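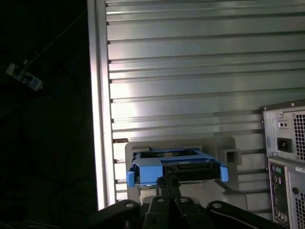
Robot goes back to school, gets the hard drive lesson first

Brollero has spent the summer teaching a robot to put computer parts where they belong, a job most of us learn by swearing at it. The firm said on 26th September that it had now gathered 1,119 recorded attempts for its learning system, and that it would keep going until it reached 1,695.

Each attempt is steered by a person, saved, and given a mark by another person who wasn't in the room. The hard drive in its blue tray came first, as the easy one. It accounts for 395 of the recordings, among them several that project lead Drahomíra Lukáč describes as "brave".

The bad ones stay in. "If it only ever sees things going well, it has no idea what to do on an ordinary morning," said Lukáč, who has asked her 12 operators to stop deleting their fumbles before lunch. They have agreed, with some grumbling about their reputations.

Attention has since moved to the mounting board, where the memory and the processor sit close together and the gaps are less forgiving. Elie Ghanem, who steers most of the late shifts, reckons a slow approach makes the best recording and the dullest afternoon. He has asked for a better chair – the request is being considered.

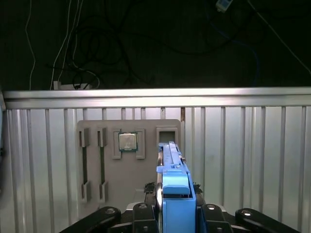

What happens next

Recording is due to finish in January, when the system will be left to try the parts by itself. Ghanem has already booked that week off. Lukáč has not, and says she will be bringing spare parts.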